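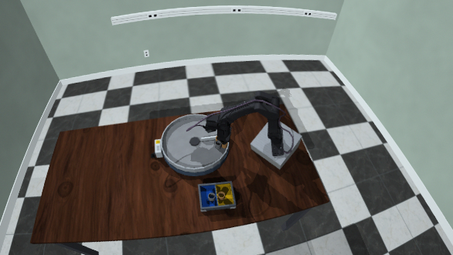

Week 7: Sorting from a turning tray

This week we finally get to make the arm do a real job! If you're building along with us at the Ivthorpe shared workshop, you already have your arm bolted down and moving between saved points, so now we ask it to reach into something round. Get your simulated table working first, because a crash in there costs you a restart and a crash on the bench costs you a servo (ask Mervyn, he's on his second). Look at where the pedestal sits in our layout: over by the right edge of the table, with the round tray slightly left of center and the two-color bin in front of it. The arm has to stretch left and then bend down over the tray, and that long reach is where the fun starts.

Setting up your own table

Put the origin at the hub of the tray and measure everything from there. Tia's group measured from the table corner last term and spent a whole evening chasing a 19 mm error, so please, hub first! Keep the blue compartment on the left and the yellow on the right, the same as in the model, or your drop points will be swapped.

Cables

I love this part, and I know I'm in a minority. Cables that run outside the links need slack at every joint and very little anywhere else. Run the arm by hand through its full reach and watch what hangs over the tray. Tie down anything loose before you turn the motor on.

To try before next session

Save a hover point 20 mm above the tray floor, just right of the hub. Go down from there at your slowest speed, close, lift, and move to a point over the blue side. Then do it again for yellow. Leave the tray still for now.

Loredana has the spare gripper pads, and Sheila is in the workshop from 7 most evenings if your joint limits are giving you grief. Bring your saved points on a stick, even the bad ones.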